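**Pinza paralela y pañuelos de papel: ¿cambiar dedos o controlador?**

**sesteck**

Tenemos un Franka junto a un lavabo y queremos que recoja pañuelos arrugados de la encimera. Con la pinza de serie y control de posición, los dedos se cierran a 20 mm de altura y el agarre falla a menudo. 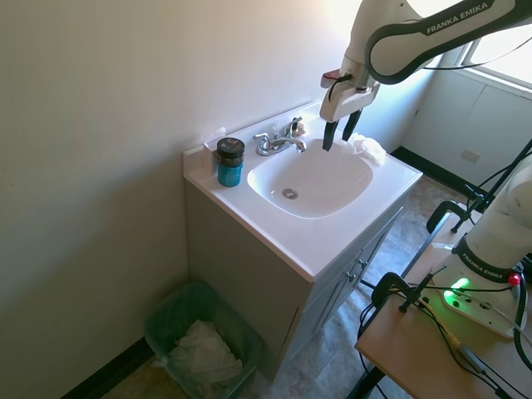
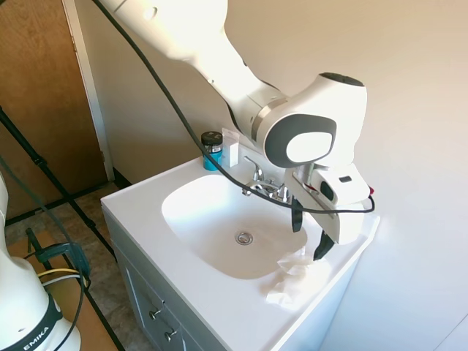
Llevamos 613 intentos registrados. Antes de comprar los dedos blandos de Stimon quisiera saber si alguien los ha comparado con los rígidos en papel fino.

**osteo_lab**

Probé ambos. El blando arrastra el papel sobre superficie lisa; el rígido pellizca mejor si baja hasta el contacto. Pasa a control de impedancia en Z, con rigidez baja (yo empecé en 20 N/m y fui subiendo) y umbral de fuerza para detener el descenso. En XY deja 3000 N/m. No cierres hasta haber detectado contacto.

Revisa también la masa declarada de la herramienta. Si le has añadido algo a la pinza y no lo has declarado, la estimación de fuerza sale desplazada.

**Šindelář**

Yo usaría ventosa. Con papel no la he probado, pero con cartón va bien.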